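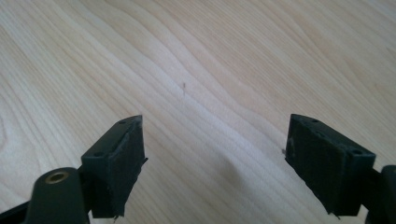 Pale wood surface with a small dark mark near the middle.

Wustham Community Workshop: table tops, progress to 22 May 2024

Of the 98 tables in the grant, 96 now have their new tops fitted. The last two are waiting on brackets from Skemar. Huw Jenkins is checking every top for marks and scratches before it goes on the inventory – nine have been set aside so far for another look.

The grain varies a good deal from one top to the next. Morfudd Probert has matched them by room where she could, and the Phillips room is finished.

Spending on oil and sandpaper stands at $813, within the budget line. We would like to move what is left to chair repairs and ask for your approval. The next report is due in November.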